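Section 5. When the capsule does not drop

This section replaces the old page headed "Capsule loading: known limits", which blamed the capsules. The capsules are fine. We measured a box of them. If you have come here because the arm let go in the wrong place, or did not let go at all, work through the steps in order and do not skip to the re-teach. Most people skip to the re-teach, and most of them come back with the same fault and a worse set of taught points.

The fault shows itself in one of two ways. Either the right gripper stops over the slot and reports RELEASED while the capsule is still between the fingers, or it releases high and the capsule lands on its side across the slot. The Wudar controller logs both as a success. It goes by finger travel and has no idea where the capsule is, so do not treat a green line in the log as evidence of anything.

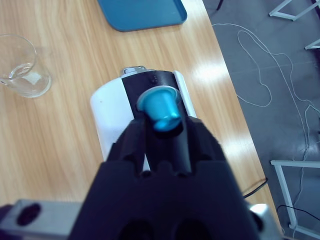
Caution: Press the stop button before you put a hand anywhere near the slot. Pausing from the screen is not the same thing. A paused arm will resume if someone else clears the message, and the message is easy to clear by mistake.

5.1 Before you touch the settings

1. Press stop. Wait for the joint lights to go steady.

2. Switch the coffee machine off at the wall. The lever has to be up for loading, and we do not want the pump starting while it is up.

3. Take the capsule out by hand. If it has gone in crooked, lift it by the rim. Do not push it down with a finger of the gripper, whatever you may have read on the Plemurlow forum.

4. Check that the machine has not crept. It slides a little every time the lever is pulled, and 3 mm is enough to cause the second fault. The supplier's leaflet says the rubber feet prevent this. Ours did not.

5. Check that the drinking glass, the tray and the mug tree are where your own set-up sheet puts them. The right arm passes close to the mug tree on its way back, and a knock there shifts the wrist reading without raising an alarm.

6. Look at both base plates and try the bolts with a key. Tighten only what is loose.
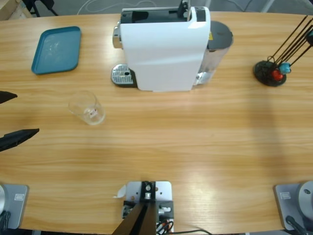
5.2 Testing the release

1. Release the stop button and set the speed to 5 per cent. The manual that came with the controller suggests 100 for this test, on the grounds that the fault may not appear at low speed. It appears at low speed.

2. Run LOAD with no capsule. Watch the fingers open. Both should move. If one lags, clean the slide and run it again.

3. Run LOAD with a capsule, coffee machine still off. Keep one hand on the stop button.

4. If the capsule sticks, raise the release delay to 300 ms and repeat. Going higher only hides a dirty finger pad.

5. If the capsule drops but lands crooked, go back to step 4 of 5.1. Re-teach the slot position only when the machine is square and the fault is still there.

Note: The automatic slot finder (menu 3, "Find target") is offered as a cure for all of this. Wai-kit Yuen ran it over a whole afternoon and it settled on the drip tray more than once. We leave it switched off. Wu, who supply it, say a new version is coming.

5.3 After the fault clears

Write down what you changed, including the things that made no difference. Run the full cycle at low speed with someone watching before you go back to normal running. A single good cycle proves very little with this fault, which has gone away by itself before and come back the next morning.

Service notices
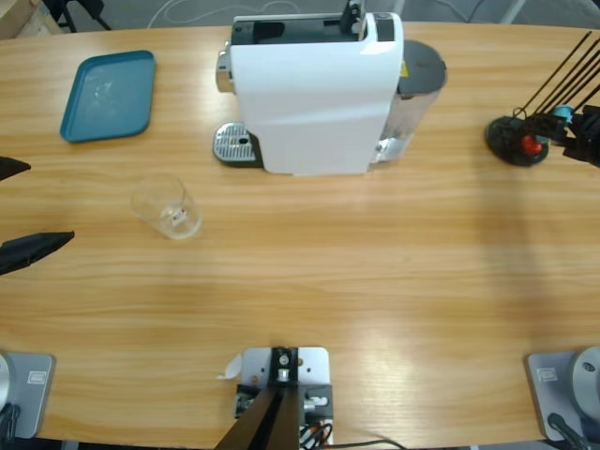 Darnbridge, August 14, 2021

Release delay setting lost after power cut. Fung-ping Fang reports that the controller goes back to its factory delay when the mains fails, and gives no warning on restart. Check the value by eye each time you power up. The backup file does not hold it, despite the tick box that says it does. Sites that changed the delay in April should check it again now, and anyone who finds a different value should send Fung-ping the log before correcting it.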